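Bench check, refurb room, Cakgate
Filled in by Qiuyue Gu, Friday, bench 132

Hi Henok! I went through the list before lunch, comments are under each line, sorry about the length (you did say you wanted comments this time).

1. Wall outlets and power strips
OK. The strip under the window still buzzes a bit. I've put tape over it and would love a new one, pretty please.

2. Wrist straps
Tested all of them on the Joo meter, pass. Mine is getting frayed at the clip, so that's one more for the Otow order.

3. Floor and walkways
Needs work. Boxes from the last delivery are stacked by the door again! I moved what I could lift.

4. Open computers on the bench
Tower on its side, side panel off, power supply and hard drive still in. Black case, so watch your knuckles on the metal edges inside. I'd like the orange, yellow and black power wires tucked back before the panel goes on, and the silver bracket with the blue tab kept with the case so it doesn't wander off.
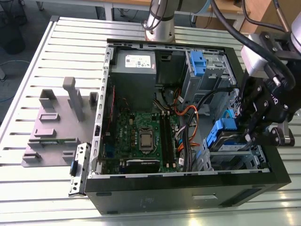 5. Fire extinguisher
Gauge in the green, tag signed in May.

6. Parts bins
Labels 101 to 200 are fine, the rest are peeling. I'll redo them Friday afternoon if the printer behaves.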